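Ok so the Bedatgate cross country meet. thread, typing on the bus, sorry in advance

1/ Women's 8K went first. Cold, bright, wind straight down the back field. Course is two small laps then two big ones and the hill comes at you four times. Everyone talks about the hill. The hill isn't the problem. The corner after it is the problem

2/ Lustville went out like it was a road mile. Five of their vests in the first ten at the end of lap one. Carretero Harriers nowhere, I mean properly buried, I had their top runner in the thirties

3/ Second time up the hill you could see it turning. Lustville pack strung out, heads going. Carretero moving up in pairs, never looked rushed. Lovely to watch if you like that sort of thing and I do

4/ Leader by then was the Kidden girl in the white gloves, on her own, 60 meters clear and growing. She ran the whole last lap with no one near her. Didn't look round once

5/ Behind her it was carnage. Three across the line for second, pretty much, and the judges took ages over it. Lustville got the silver, Carretero third and fourth. I'd have called it the other way from where I stood but I was at a bad angle

6/ Team score is where it got good. Carretero packed four in the top twelve and won it by 8 points. After THAT first lap. Lustville second, Kidden third with a winner and not much behind her

7/ Break between races. Tea, queue, more tea. Phone at 40% and dropping 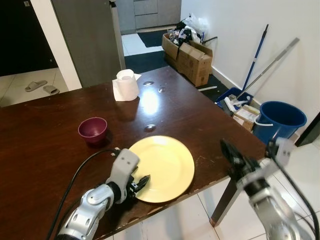

yellow plate, shiny table

8/ Men's race. Slower start than the women's, everybody watching everybody. Fourteen or so still together at halfway. Bit of elbows at the corner (told you) and one guy lost a shoe, kept going for most of a lap before he stepped off. Brave, daft

9/ Then the Bedatgate lad goes with 1,000 to run. Home course, home crowd, whole bank of people yelling. Got a gap right away. I thought that was it

10/ It wasnt it. Two from Kidden worked together, closed him down on the flat, and went either side of him at the top of the hill. One-two for Kidden, home lad hung on for bronze with his legs completly gone. Crossed the line sideways

11/ Kidden take the men's team too and it wasn't close. They were sixth here last year. Whatever they've been doing since May, it works

12/ Attendance read out over the speaker as 1,904, which is silly for a Friday. Half of it was school kids let out for the afternoon but they made the noise so they count

13/ Few bits I missed: junior girls was won in a sprint, also a Lustville runner. Junior boys I only saw the finish of, long gap back to second, very muddy faces. Masters race got moved to the end and ran into the dusk, I left with two laps to go so someone tell me who won

14/ Complaints corner: results board was still blank an hour after the women finished. Had to do the team scores on the back of my program. If I've got a point wrong somewhere shout and I'll fix it

15/ Next one is at Lustville, flatter, faster, no hill. Carretero wont like it. Kidden will

16/ Correction already, the shoe guy was Carretero not Bedatgate, I had him down wrong in a reply. Bus is here at my stop, more later when I've charged this thing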